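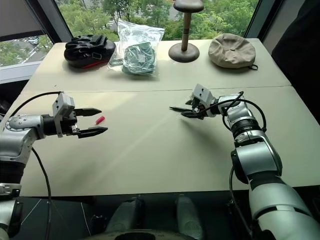
Call for participants: two-arm robot open day, Hasach workshop

Hasach is looking for people to take part in its spring open day in April. You would spend part of the day at a table with the two-arm robot, setting out items for it, watching what it does with them and telling us what you think. No background in robotics or programming is required. We would like to hear from people who pack, sort or fold things for a living, and from people who have never stood near a robot arm.

What the day involves

Sessions last 80 minutes. The first part is a demonstration by Hasach staff using everyday items such as caps and bagged clothing. After that, participants work in pairs. One person places items on the table and the other fills in the observation sheet, then you switch. Staff operate the arms at all times. You will not be asked to program anything.

Small, light things are the hardest for the grippers, and we want to see more of them. You may bring up to 2 items from home. They should fit in a shoebox and be something you would not mind getting scratched. No glass, food or liquids, please.

Places and pay

There are 57 places. Participants get a gift card at the end of the session and lunch in the Karabulut building next door. Travel is not covered — if that is a problem, say so when you apply and we will see what we can do.

Who can apply

You must be 18 or older and able to stand or sit at a table for the full session. The table height can be changed on request. Long hair has to be tied back, and loose sleeves and bracelets are not allowed in the work area. Employees of Hasach and Plukden are not eligible.

Sessions are recorded on video for the Jonus project. You will sign a consent form on arrival. Anyone who does not want to be recorded can still come to the demonstration as a visitor — visitors do not need to apply.

How to apply

Fill in the short form on the Hasach site and list the times of day you can attend. Applications opened 2023-02-22 and close when all places are filled. We will confirm your session by email.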